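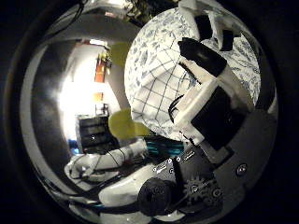 One reader wrote in that the old version of this section lost her whole Season 1 watch history, becuase it had you turn on Ondo sync before saving anything. Fair. Order fixed below. Do step 2 before step 5 please.

SECTION 4: Setting up your Bunting episode guide in Cirnum

Before you start

Need: Cirnum account, email confirmed. Ondo login if you watch there. Works on phone or computer, computer is a lot faster for the sorting part.

Bunting has two running orders, broadcast and story. The Cluvville two-parter is the big one — it aired late but takes place before the mask reveal. Pick an order now. Changing later is possible but a pain.

1. Open Cirnum, go to My Shows, hit Add. Type Bunting. Pick the live action series, not the cartoon. Both have the same logo.

2. Save a backup. Settings, then History, then Export. Keep the file somewhere you'll find it again.

CAUTION: No export, no undo. Sync overwrites whatever is there.

3. Choose Story Order or Broadcast Order. New viewers should take Broadcast, the Cluvville episodes spoil less that way.

4. Make the list page.
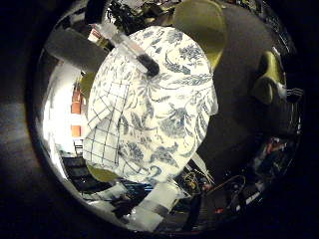 Your list needs a title and a cover before Cirnum will let you share it. Title limit is 100 characters, and spaces count. Covers get shrunk to a tiny square next to the show name, so go easy on detail. All those blue leaves and flowers turn to mush at that size, the thin check on the other cloth holds up a bit better. Villain headshots work great. Avoid finale stills, people do complain, and the moderators will pull the cover.

Note: don't put the villain's real name in the title. Spoiler filter only checks the description box, it doesnt look at titles.

5. Turn on Ondo sync. Settings, Linked Apps, Ondo, Allow. Wait for the green check. Can take a while in the evening when a new episode drops.

Note: Ondo counts the Cluvville two-parter as one long episode. Cirnum counts two. After the sync you'll see part two as unwatched. Mark it by hand.

6. Set the spoiler wall. Slide it to the last episode you finished. Everything past that gets hidden: titles, guest cast, comments. Episode 17 has the guest villain's name right in its title, so check that one is hidden before you scroll down. 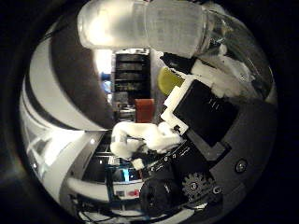

7. Add crossover episodes. Tap the plus next to any episode, then Linked Story. Other shows stay gray until you add them too.

8. Share, or leave private. Public lists cap at 2000 followers on a free account.

If something goes wrong

Error 304 — nothing new to sync. Leave it alone.

Episodes doubled up — you added both orders. Delete one, keep the one with your check marks on it.

Cartoon episodes mixed in — wrong show picked in step 1. Remove it, start over from there, then import the file from step 2.

Ratings gone after import — known bug on phones. Import on a computer instead.

Next: Section 5, writing recaps and tagging villains.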